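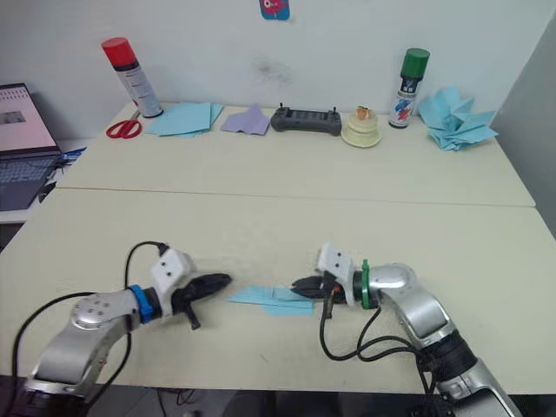

Filed under: Writing, Works in Progress

Posted in June by admin | 5 comments

The second draft of the Vorndale book is finished. It came out at 253 pages, double spaced, and I printed the whole thing at the copy shop because I can't see mistakes on a screen.

For anyone new, Vorndale is a ferry town on a lake, and the book is a comedy about the winter the ferry stops running. The first draft had a narrator who knew everything and made jokes about everyone. I liked him for the first 40 pages. After that he got tiring, and I noticed that whenever a chapter was in trouble I had let him make a speech. So the main job this spring was taking him out.

That was slower than I expected. I had thought I could delete his lines and join up what was left, but a lot of the plot was in his asides. The reader only knew the ticket office had been sold because he mentioned it in the middle of a joke about soup. I had to write a new scene where the ticket clerk comes to work and finds the locks changed. It's a better scene than the joke was. I miss the soup a little.

The school chapters are gone too. There were two of them and they belonged to a different book, one where the ferry captain was 11 years old and kept a diary. A few bits survived. The history teacher is now the harbor master and still talks like a history teacher, with dates.

The ending is where I'm stuck. In the old version the ferry comes back on page 161 and then there are a lot more pages of people being pleased with it. My writing group read that part in April and two of them said the same thing, that they had put it down there and felt done. I moved the return closer to the end. Now the middle has a long stretch where people mostly wait, and waiting is hard to make funny for more than a chapter. I tried giving them a rowboat. The rowboat sank in three different drafts, and I may need to let it float.

I also changed some names. The rival town across the lake used to be Brircombe, and I kept that, but the hotel there was also called the Brircombe and people got mixed up. It's now the Lake Hotel. Plain, but you always know where you are.

I've been doing most of this work between six and eight in the morning, before the day job. I tried evenings in the winter and what I wrote then was mostly dialogue with no one moving – two people in a kitchen, agreeing. Mornings give me shorter sentences and more doors opening and closing.

What's next: I'm going to leave the printout in a drawer until the end of July and read other things. I have a pile of old comic novels from the library sale, most with the covers taped on. Then one read straight through with a pencil, no stopping to fix anything, just marks in the margin. Last time I stopped to fix page two and was still on page two at lunch.

If you read the first chapter when I posted it here last fall, it has changed a lot, and I'll put the new one up once the clerk scene is settled. The dog is still in it. Several of you asked.

Tagged: comic fiction, second drafts, Vorndale

Leave a comment | Older posts | Back to top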